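Chapter 4
Loops and Crossings: How Yarn Becomes Cloth

By now you've met fibres (Chapter 2) and you've spun a few of them into yarn, badly I hope, as the practical at the end of Chapter 3 only works if some of your yarn is lumpy. Keep the lumpy bits. We'll want them when we get to tension.

This chapter is where yarn turns into something you could wear or sleep under. I've taught it in Boritthorpe more times than I care to admit and it's still my favourite, mainly for the moment when people go home, open a cupboard and start pulling at everything in it. Please do this! Most of what you'll find in there was made in one of two ways, and once you can tell them apart you'll be a nuisance in clothes shops for the rest of your life.

What you'll need for this chapter

A tea towel, an old T-shirt, something knitted with thick yarn, a ruler and a magnifying glass (the cheap plastic sort is fine). If you have your sample book from Chapter 1, leave two blank pages facing each other and head them "woven" and "knitted".

4.1 Two ways to hold yarn together

Weaving uses two sets of yarn. One set, the warp, is stretched tight on the loom before you begin. The other, the weft, goes across it, over and under, from one side to the other and back again. The yarns stay more or less straight and it's the rubbing of one against another that holds the whole thing together.

Knitting can be done with a single yarn. You make a row of loops, then pull a second row of loops through the first, then a third through the second, and carry on until your tea goes cold. No part of the yarn lies straight for long. It wanders up, round and down again, and all that wandering is spare length waiting to be used.

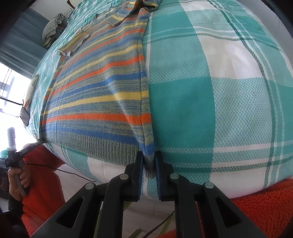 Spare length is why knitting stretches. Take hold of the T-shirt (yes, it's knitted, look at it through the magnifying glass) and pull it sideways. The loops get wider and shorter. Let go and they relax. Now try the tea towel. Pulled along the warp or along the weft it hardly moves, but pulled from corner to corner it gives quite a lot. That diagonal is called the bias, and dressmakers will talk to you about it for as long as you let them.

My old tutor, Renji Iwasaki, used to hand out squares of cloth with the labels snipped off and make us sort them with our eyes shut. I got most of mine wrong the first time. By the end of the term I could do it with gloves on, and so could everyone else in the room, so don't worry if the pulling test feels vague today.

4.2 Where patterns come from

Stripes are the easy place to start. In hand knitting you change colour at the end of a row, and there's your stripe, running across the body of the garment if you're working from hem to neck. Want a wider band? Knit more rows before you change. Heathered yarns are a different matter: there the mixing is done before spinning, so several shades of fibre sit side by side in the same strand.

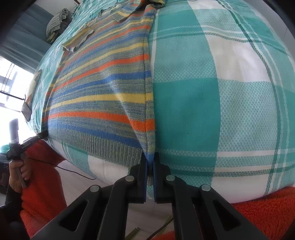

Checks and plaids come naturally to a loom. Put your stripes in the warp, put more stripes in the weft, and wherever they cross you get a block. Where two yarns of the same colour meet, the block is solid. Where they differ, the eye blends them and you see a third shade that was never dyed at all. With a green and a white you can get three tones out of two dye pots, and the mill owners of Flasasley built a decent trade on exactly that thrift. We'll come back to them in Chapter 7.

Try it on squared paper before you try it on a loom. Colour the columns first, then the rows, and leave alternate squares for each.

4.3 Edges

Edges get skipped in a lot of books, which I think is a shame. A woven cloth has a firm edge down each side, the selvedge, made by the weft turning back on itself. Cut anywhere else and it frays. Plain knitting curls at the edges instead, and ribbing is the usual cure. By switching between knit and purl stitches along the row you get upright ridges that pull in, spring back and lie fairly flat, so it ends up at hems, cuffs and necks. 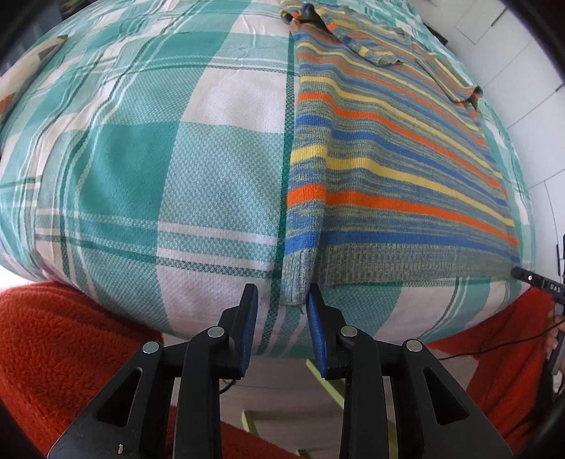 Before you read on, do Exercise 4A. Lay your ruler on the thick knitted piece, without stretching it, and count the stitches along 4 centimetres. Do the same for the rows. Then move to a fresh spot and count again. Your two answers probably won't match, and I'd like you to write down both. The Kragh method for working out tension, in the next section, starts from that mismatch.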